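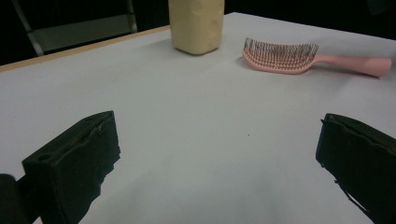

Figure 3. Hairbrush and cream-coloured block on the demonstration table, open day, Nomville.

4.2 Visitor sessions

The open day at the Nomville site was held in October 2020 and was attended by 18 invited visitors, mostly from care homes and small packing firms. Each visitor watched a pick-and-place run and was then invited to guide the hand-held gripper themselves. Objects were set out on a white tabletop with clear space between them, as with the pink hairbrush and the block in Figure 3, and the hairbrush lay on its back with the bristles upwards. Visitors were told to choose either object and to take as long as they liked, up to a limit of 20 minutes.

Kobina Atinga led the sessions and Dede Alhassan took notes. Most questions were about grip force and cleaning – few visitors asked about speed, which had been the main topic at the Traslow demonstration in April. Several asked whether a brush should be taken by the handle or the head. We had given no instruction on this point, and the notes record both choices. Comments were coded using the scheme in Section 3.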